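Sastavstead Guesthouse Owners
Minutes of the open meeting, Mar 23, 2021
Held at the Ouali tea room, upstairs
Chair: Meriem Belkadi. Minutes: Ehab Hajji
Apologies were read. The minutes of the last meeting were agreed after the word "welcomed" was changed to "heard" in the item on parking.
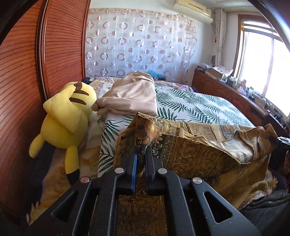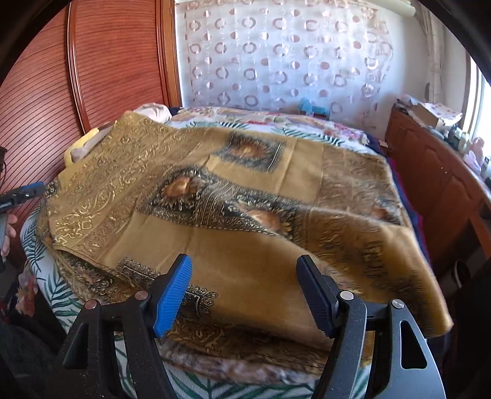

Gold patterned cloth on the bed, both pictures.

1. The Jutari grading scheme

The main business was whether owners should sign up together for the Jutari grading scheme, which is run by Vetbridge and would put a plaque with a score on every front door. The chair had sent the scheme booklet around before the meeting and asked who had read it to the end. Few had. Members who had read the section on bedrooms said it takes points off for "busy or clashing textiles" and gives them back for plain white. Someone asked what a grader would make of that gold and brown cover with the scrolls on it, over a sheet printed with green palm fronds. By the booklet it would lose points twice, once for each pattern. A member said she had guests who came back every August and had never mentioned a bedspread, good or bad, but had a lot to say about water pressure. Water pressure is not in the booklet.

The chair asked that the discussion move on from bedding.

2. What it costs

Vetbridge quotes a joining fee of 441 per house, payable before the first visit. The letter does not say whether the fee comes back if a house is refused a grade. The chair rang to ask and was told that "in practice no house is refused." Two members said at the same moment that a grade every house gets is worth very little, and the chair agreed this should be recorded.

There is also a yearly renewal. The amount is left blank in the booklet, with a note that it will be "set in line with member benefit." It was asked who decides what the benefit has been. Nothing in the letter answers this. The minute taker was told to write again and ask for a number.

The owner from the mill end said the cost was fair if it brought in bookings. He was asked whether he had seen any sign that it would. He said the brochure had a chart. The chart was passed along the table. It goes up to the right and has no scale on either side. It was passed back.

3. Does a grade bring guests?

Discussion was long and not always in order. Points made:

Vetbridge says graded houses in other towns are fuller. It does not say whether they were fuller before they were graded. A house with money to spend on a plaque probably had guests already.

Most people who book here do it from reviews or because a cousin stayed. Members around the table could not name a place where they themselves had picked a room by its plaque. One thought she might have done it once, at the coast, and had not slept well.

Last year was such a strange year for bookings that any comparison with it will look good. The chair warned against anyone, Vetbridge included, claiming credit for guests who would have come back to Sastavstead anyway once travel picked up.

Against all this, it was said that walkers from abroad do not know the town and might be glad of some kind of mark. This was accepted as the best argument heard so far. It was also pointed out that they would first need to have heard of Jutari, and most of the room had not heard of it before the booklet came.

4. The inspection visit

The visit lasts 30 minutes and covers bedrooms, bathrooms, breakfast and "welcome." It is booked ahead, so the grader sees the house on a day the owner has picked. Members with children said they could have any house looking like a magazine for half an hour. Members doubted that it told anyone much about the other days.

"Welcome" is scored out of five. The booklet describes a top score as "the guest feels expected." The minute taker asked how a grader who has made an appointment could feel anything else.

It was asked whether graders are trained. The letter says they are "drawn from the industry." It was asked which part of the industry, and whether a rival owner from the next valley could turn up with a clipboard. The chair will ask.

Breakfast is judged from a written menu and is not eaten. There was some laughter, and then some real annoyance, mostly from the houses that bake.

5. The trial offer

Vetbridge offers a lower rate if 12 houses join together before the end of August. Several members said they did not like being hurried. The chair noted that the same offer was made to the shopkeepers with an earlier closing date, and that the date came and went and the offer is still open. She suggested owners treat the August date with the same calm.

A proposal was made that a few houses join as a test and report back. It found support until it was asked who would pay. The owner from the mill end said he would consider it if the others shared the fee. The others did not wish to share the fee.

A second proposal, that owners write their own short list of things a guest can count on (clean rooms, a working lock, hot water, an honest price shown at the door) and print it on a card, was put by the lady from the corner house. It was said against it that such a card is only our own word for it. She replied that the plaque is only our own word for it too, with a fee attached. The chair thought this was a little unfair to Vetbridge, and let it stand.

6. Decision

Agreed: not to join as a group for now. Any owner is free to join alone. The chair will write to Vetbridge with the following questions and read the replies at the next meeting:

— What is the yearly renewal fee?
— Has any house ever been refused, and did it get its money back?
— What figures is the chart drawn from?
— Who are the graders and where do they live?
— Why is water pressure left out?

The last question was added by show of hands. The corner house will draft the card.

7. Road signs

The brown sign at the bridge still points the wrong way. The council says it was fixed. Members who drove past it on the way to the meeting say it was not. The minute taker will send a photograph, for the third time.

8. Any other business

A request to move meetings to mornings was turned down, as it is every year. The tea room asks that cups be brought down to the counter. Ehab Hajji was thanked for the minutes and said he would rather somebody else took a turn. No one came forward.

The meeting closed when the tea room did.

Comments

millendhouse: For the record I never said the chart was proof. I said there was a chart.

Corner House: Draft card is done, it has four lines on it. Please don't send me more lines. Whoever wants "stunning views" on it can print their own.

R. from the top road: I joined a scheme like this in my last town. Paid two years, and the only person who ever asked about the plaque was the man who cleaned the windows. Maybe this one is better — I would want to see those answers first.

guest_walker: I stay in Sastavstead most summers and I like the patterned covers. White ones make me nervous with a cup of coffee.

Meriem Belkadi: Vetbridge has written back. The reply thanks us for our questions. I am still looking for the answers in it and will bring the letter along.

Recent items

Parking behind the church: what the council did and didn't say
Notes on the laundry price rise
Card payments: who is really paying the charge?
Bridge sign, part two
How to object to the new bus times

Contact the minute taker | Copyright Sastavstead Guesthouse Owners | Back to top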